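Springs, Teeth and Resin: How a Claw Clip Ages

The claw clip is a simple mechanism. Two toothed jaws turn on a shared pin, and a coiled torsion spring holds them shut. Press the thumb tabs together and the jaws open; let go and the spring closes them through a bundle of hair that may be thicker or thinner than the maker had in mind. Most of what goes wrong follows from that last point.

Cheap clips are moulded in polystyrene, which is stiff and takes a good gloss but cracks at the root of the tooth. Cellulose acetate costs more, bends further before it breaks and can be polished again. Lougher, a small moulding shop, moved its main line to acetate in June after a run of returns in which the hinge lugs had split. Its springs were left as they were.

The springs deserve more attention than they get. Sillex, which winds them for several clip makers, tests each batch by opening and closing sample clips on a motor-driven cam. Its lower grade is passed at 600 cycles and its better grade at 2732, the second figure being a relic of an older machine whose counter was geared oddly. A clip worn daily and reset at lunch gets through nearly 500 cycles in eight months. The lower grade is therefore a one-year part, though it is seldom sold as one. 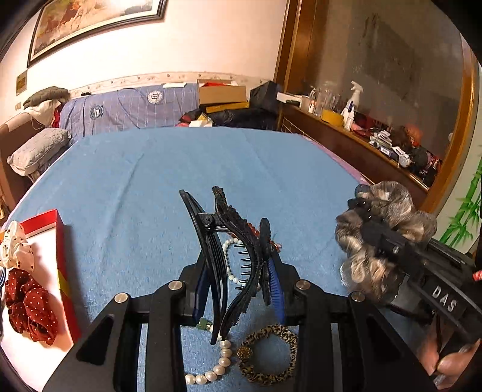
Wullolora, who repairs clips and combs, disputes the arithmetic, saying that springs hardly ever reach their limit in use and that the pin goes first, usually after the clip has been sat on or dropped on tiles. On this account a better spring in a poor hinge only loads the lugs harder and brings the crack forward.

The two positions can be squared to some extent. A fresh spring of the better grade closes with more force, and in polystyrene that force sits on a very small area of plastic. In acetate the same load is spread as the lug gives slightly. Noneo sells replacement springs in both grades and advises the softer one for any clip with a visible mould line across the hinge.

Replacement takes a few minutes - longer if the pin has been peened over at both ends. Drive the pin out from the plain end with a flat punch, note which way the spring legs face, and fit the new spring with the jaws held half open. Acetate should be kept away from acetone and strong spirit, both of which soften it. Hair lacquer can be removed with warm water and a little washing-up liquid, using an old toothbrush between the teeth.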